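Notik pitch log, README

Bullpen and game pitching notes for the Turier summer league, 47 outings, typed up by Vija Jaunzems. One row per outing.
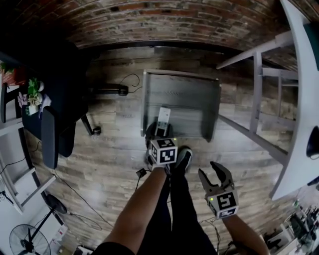 Gray box, brick wall behind

Columns: pitcher, innings, walks, velo. Velo blank = gun was dead. Around 20 rows have no walk count, sory.

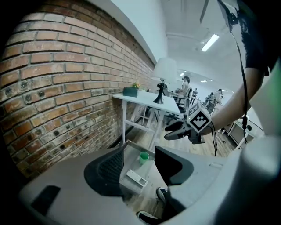

Desk with lamp and planter

Lefties coded 2. January bullpens not in yet.

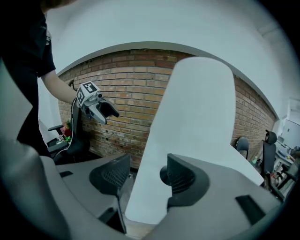

By the curved brick wall

Fixes to Vija. Last edit 8 August 2021.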